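Sim notebook, Ratthorpe student manipulation project
April 28, 2025
Entry by: Farzana Paracha

Carrying on with the desk tidy task. Goal for this week is a scripted baseline we can compare against before the Nernbridge round. The organizer asset is the reddish-brown leather one with the black lining. Ansari swapped it in for the plain box we had in February, and the walls are a real problem now. The plain box was one height all the way across. This one is stepped, so any approach height tuned for the low part is wrong for the tall parts.

Changes before running:
- clearance height now set per compartment and no longer one global number
- contact margin on the organizer mesh back to default
- episode limit 600 steps, same as the Ponville runs
- randomized yaw on the organizer left on

Ran 200 episodes overnight. 141 passed. I went through the failures and tagged 34 as wall contact during approach. The rest are a mix of timeouts and bad grasps, I have not split those yet. 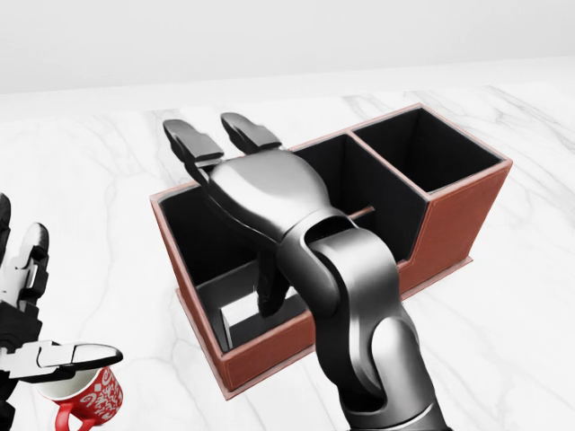 Hand over the organizer, one finger down in the left compartment.

Poses like this one are where I want the extra logging. The wrist sits right above the rims, and from this view I can't judge the gap between the housing and the middle wall by eye. The black lining doesn't help, you lose the edges inside. Turning up the ambient light might be enough. If not, I'll give the lining a lighter debug material for review only and keep the black one for the scored runs.

Also noticed while scrubbing through: the collision shape for the organizer is still convex pieces exported from the old file. The visual mesh has the thin base plate sticking out past the bottom edges and I don't think the collision shape includes it. Probably harmless for this task but it would matter if we ever push the box from the side. Added to the list.

Second viewpoint check. I wanted one where all three of the main compartments can be told apart, for the slide in the club review and for labeling the targets.
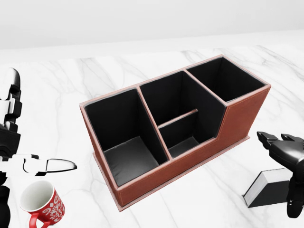
Organizer from above. Mug at lower left, book at right.

Labels from this view, so we all use the same ones:
A – tall compartment, left end
B – middle, low front wall, with the short divider
C – tall compartment, right end

B gets split into B1 (shallow part in front of the divider) and B2 behind it. The old scripts call the whole thing "mid", please don't reuse that. C is the awkward one from this angle, you can't see the floor past the front wall, so success checks for C have to come from object pose and not from the render.

Mug and book stay in as distractors. They are well clear of the organizer here, so I left the minimum spacing alone. Ansari asked about adding the mug as a target later. Fine by me, but after the baseline is frozen.

To do:
- split the remaining failures into timeout and grasp
- log minimum wrist to wall distance per episode
- rerun with the yaw range cut in half, same seeds
- fix the collision shape, include the base plate
- rename "mid" in the config and the plotting script

Seeds and config are in the shared folder under ratthorpe_tidy. Don't overwrite the overnight logs, I still need them for the failure split.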